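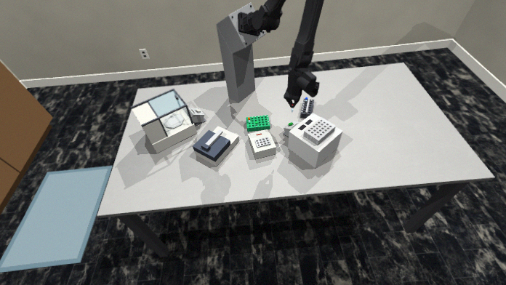 **Rundari · Departamento de Operação e Manutenção Eólica**

## Inspeção de pás: o que muda a partir de setembro

A campanha de inspeção do parque de Pestden passa a ser feita em duas fases. Na primeira, todas as pás são vistas do solo, com teleobjetiva, e classificadas de acordo com o estado do bordo de ataque. Na segunda, as equipas de acesso por corda sobem apenas às turbinas com erosão de nível três ou superior.

O parque tem 18 máquinas em serviço. No ano passado subimos a todas e 15 não precisavam de qualquer intervenção – o tempo de paragem custou mais do que as reparações. Com o novo método, cada turbina fica parada menos de uma hora na primeira fase, desde que o vento permita a observação com as pás em posição vertical.

Os relatórios continuam a ser entregues no modelo da Kutar, com uma alteração: a distância à raiz da pá passa a ser indicada em metros e não em percentagem do comprimento. Quem ainda usa o modelo antigo deve pedir o novo a Aino Hakala, que coordena a campanha.

O material de reparação vem da Pitkänen e deve ser requisitado com 15 dias de antecedência. As resinas fora de prazo não podem ser usadas, mesmo em retoques de superfície.

Falta marcar a revisão dos para-raios das pás. A medição de continuidade será feita na mesma subida – as turbinas que não tiverem subida prevista ficam para a paragem anual da subestação.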